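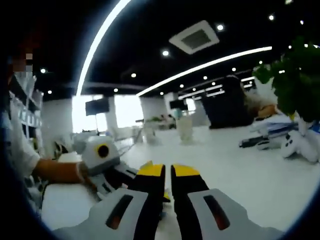
**1 August 2018**

I lost most of a week to a screw, so I am writing it up before I forget the order things happened in.

The short version: one of our hand-held grippers started closing late. You squeezed the trigger, the fingers moved, and then the last bit of travel came after a delay you could feel in your hand. It wasn't long, but it was enough to drop a cup. Do-yoon Ma noticed it first and thought he was tired. Then Su-bin Kwak picked up the same unit after lunch and dropped the same cup.

We have two of these at the moment, from the batch we call Skumden. I had signed off on both, so the late one was my problem.

My first guess was the yellow fingertips. They are soft, and the ones on an earlier version used to pick up dust and stick to each other when closed. I wiped them down with alcohol and tried again. No change. I swapped them for fresh ones from the drawer and that made no difference either, except that I had put one on slightly crooked and had to redo it.

My second guess was the software, and this is where the time went. Every time the trigger moves, the handle writes a line to a log. I spent two evenings reading those logs and convinced myself that the commands were bunching up. They were, a little. Chang-ho Min wrote a small patch to spread them out, the plot looked much nicer, and the gripper was just as late as before. We kept the patch.

What I should have done on the first day was put the good unit and the bad unit on the same table and work them side by side. Seo-ah Sun suggested it and I said we would get to it. When we did get to it, it took her a few minutes. She closed one, closed the other, put her ear next to the housing and said the bad one was clicking.

So we opened it. Inside the right half there is a small bracket that keeps the cable away from the finger linkage. It is held by a single M2 screw. That screw had backed out far enough to sit against the linkage near the end of its travel. The motor would push, stall against the screw head, raise its current, and then shove past it. That was the delay.

The part that bothers me more is what happened on the other side of that shove. Once the linkage got past the screw, the fingers shut harder than they are supposed to. We set the limit at 9 newtons. With a load cell between the tips, the bad unit hit 30 on several closes. That isn't going to break anybody's finger, but Do-yoon had a pinch mark on his thumb from two days earlier and hadn't told anyone. He thought he had been careless. I had been testing with my own fingers near the tips as well, which was stupid of me.

The force limit works by watching average motor current over a short window. A stall followed by a sudden release fits neatly inside that window, so the limit never tripped. Eun-seong Yeon had raised this in a review last year. I found my reply to her, and it says "unlikely in practice."

What we changed:

- Both units were opened and the bracket screw was refitted with threadlocker. The good unit's screw was also a bit loose.
- The current limit now looks at the peak as well as the average. It trips early sometimes on heavy objects and I can live with that.
- Each gripper gets 40 open-and-close cycles against the load cell before anyone uses it that day.
- Any pinch goes in the notebook by the door, even one that doesn't hurt.

After the fix I ran the repaired unit for a full afternoon. It has stayed under the limit, and the clicking is gone. I checked the screw again at the end and my paint mark on the head still lined up with the one on the bracket.

There is one thing left. The bracket should have two screws, and there is room for a second if the cable moves over by a couple of millimeters. I have sent the drawing to Dumitrescu, who make the housings for us, and they say new parts will come in September. Until then I am checking the paint marks every morning – the screwdriver lives on my desk now, so please stop borrowing it.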